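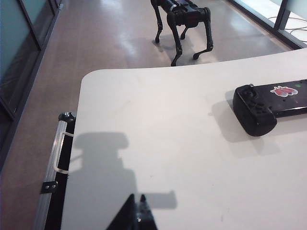 How often should you clean a robot dog's feet?

Once a week if it walks on hard floors, and again any time it has been somewhere gritty. Wipe each foot with a damp cloth, dry it, and look at the sole for anything stuck in the rubber.

That's the short version. I've been looking after a four-legged robot for a while now and I get more mail about it than I ever got about sharpening kitchen knives, so I'm putting all my habits on one page (and I'll keep adding to it when I learn something).

Feet first, then. Plain water on a microfiber cloth does the job. I used floor cleaner once, thinking I was being clever, and the poor thing skated across the tile like a calf on a pond! Whatever is in those cleaners leaves a film. If yours has started slipping on a glossy floor, wash the feet before you start fiddling with settings, and then mop the floor with water too.

Dust and hair. Switch it off, take the battery out, and go over the leg joints with a soft dry paintbrush. I like a 2 inch one, the cheap kind from the trim aisle. Hair winds itself in behind the knees, so bend each leg by hand, slowly, and pick it out with tweezers. Please don't go at the joints with a can of compressed air from close up. It just drives the dirt further in.

No spray oil, either! I know the can is right there on the shelf. My joints are sealed and oil only collects grit on the outside. If a joint squeaks or feels rough when you turn it by hand, stop using it and check your manual or call whoever sold it to you.

Screws. I check the outside ones once a month with a good hex key. Snug is plenty. My friend Beverley Whitcombe puts a tiny dot of paint pen across each screw head and onto the body next to it, so if the line doesn't match up anymore she knows that screw has turned. I copied her right away.

The remote. Mine gets sticky long before the robot gets dirty. Turn it off, then use a cotton swab barely damp with rubbing alcohol around the base of the thumbstick and between the buttons. Work around any stickers you're fond of, the alcohol lifts the edges. And charge it the same night you charge the robot, or you'll have a full battery in one and nothing in the other, which has ruined more than one afternoon at my place.

Batteries. I charge to 100 percent only if I'm using it that day. For storage I leave mine a bit over half full, in a cool cupboard, and I put a note in my calendar to check on it. Last December I forgot, and it took a new battery to fix that. Let a battery cool down before you charge it. Mine needs about 23 minutes after a good long walk.

Where to set it going. Open floor, nothing underfoot, cords picked up. I stand back where I can see all four feet and keep the remote in my hand for the first few steps. Watch your fingers around the knees, they fold faster than you'd think.

Inger Hafstein wrote to ask if a limp always means a bad motor. Mine limped for two days and the cause was a pebble wedged in the side of one foot, so look there first, Inger. After that I'd rerun the leg calibration on a level floor and see how it walks.

Page last updated May 6, 2024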